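# A promessa do pedido mínimo

Desconfio de toda loja que me agradece por economizar. O aplicativo da Brulthorpe faz isso no fim de cada compra: uma barrinha verde enche até a borda e avisa que o frete saiu de graça. Para chegar lá, pus no carrinho um pacote de macarrão e duas latas de milho que não queria. O milho continua no armário.

Passei o mês de março comprando comida em três serviços de entrega, Brulthorpe, Boltlow e Tagle, e guardando as notas. Os três dizem mais ou menos a mesma coisa na publicidade: o cliente gasta menos porque não passa diante das prateleiras, não cede à gôndola do caixa, não leva o chocolate da fila.

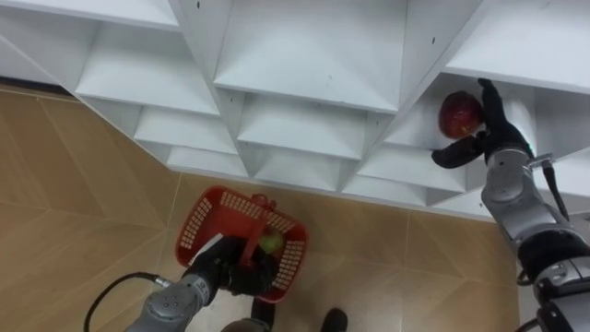

É uma tese simpática, e tem um buraco. A gôndola do caixa existe no aplicativo, só mudou de nome. Na Boltlow chama-se "Você esqueceu?" e aparece entre o carrinho e o pagamento, quando o cartão já está na mão. Na Tagle são sugestões "de quem mora perto", e meus vizinhos, a julgar por elas, vivem de sorvete e amaciante.

O resultado das notas: R$ 2.610 nos aplicativos. No mês anterior, indo a pé ao mercado do bairro, eu tinha gastado R$ 1.374. Não pretendo vender isso como ciência. Moro numa casa só, tive visita por 5 dias e comprei um azeite caro por pura vaidade. Mesmo descontando o azeite e a visita, a diferença não some. 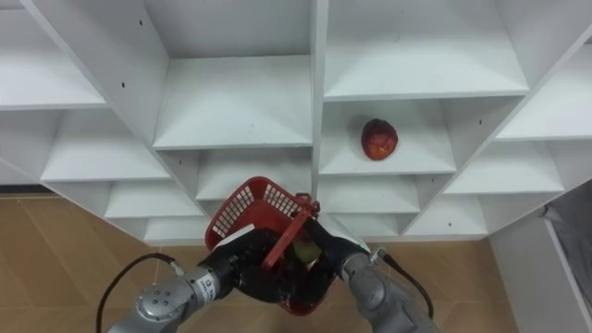 Então o preço do produto é mais alto no aplicativo?

Em alguns casos é, mas o que mais pesou nas minhas notas foi a quantidade: embalagens maiores, itens para completar o pedido mínimo, repetições de coisas que eu ainda tinha em casa. A banana custava quase igual, só que vinha em pencas de sete quando eu queria três.

As empresas respondem a esse tipo de queixa com a palavra "conveniência", e aqui preciso ceder um pouco. Quem trabalha até tarde, quem cuida de criança pequena ou não consegue carregar sacola ganha algo real com a entrega na porta. O que me incomoda é a conta do tempo poupado, que nunca inclui os vinte minutos ao telefone discutindo um tomate amassado.
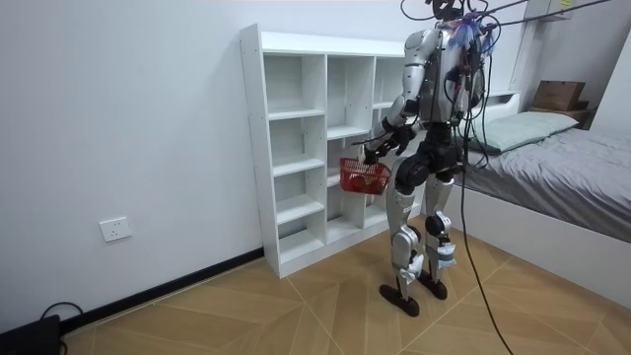 Há ainda a Clekow, que compara preços entre os serviços e promete dizer onde a cesta sai mais barata. Testei com a mesma lista duas vezes na mesma tarde e recebi dois vencedores diferentes. Perguntei ao suporte como o cálculo tratava o frete e recebi um cupom.

Usei o cupom, confesso. Exigia pedido mínimo.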